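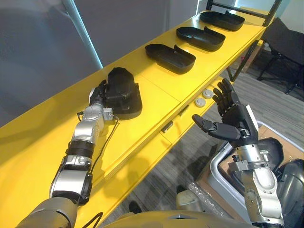

Dorkisitz is opening orders in January for Melis, our two-armed humanoid for bench work, and I get to be the one writing the announcement, so forgive me if I run on a little. I'm Rosario Ferraro, I look after the product side, and I've wanted to put this one out for a long time. Melis is built for the small handling jobs that eat up a shift, with molded parts, trays, inserts and covers that all have to be picked up and put where the next person needs them. A black tray with a bulky molded insert in it is an awkward thing to hold, and the left hand takes it by the side with its fingers curled around the insert, tilting the tray partly off the yellow tabletop while three empty ones wait in their row. That's the sort of grip our customers kept asking us for!

Every Melis ships with two arms and two multi-fingered hands, plus our Jakent teaching software. Jakent is the part I get most excited about. You show the robot the job by guiding its arms, you name the steps in plain words, and you run it slowly until you're happy with it. No programming background needed (I don't have one, and I taught it a tray job before lunch). If your parts change next month, you open the old job, redo the steps that are different and keep the rest.

We've also put together a starter package for smaller shops. It covers delivery, setup at your own bench, and 60 days of phone support with the people who built the thing. You don't have to buy a special table from us, either. Send us your table height and a few sample parts with your order and we'll check the reach before anything leaves our shop.

"I spent most of my time on the hands," says Gualtiero Vitale, our head of engineering. "People bring us parts with odd curves and lips, and they want to see those parts picked up, so that's what we work on all day."

The first production run is 400 units, and orders will be filled in the order they come in. Cesgate is handling sales and service for us, and their team can set up a live session where you watch Melis work with your own parts. Mornings are usually easier to book. Pricing depends on the package, so please ask Cesgate for a written quote.

Press questions can come straight to me, Rosario Ferraro, at the Dorkisitz product office. I'm happy to talk hands, trays or teaching time for as long as you like.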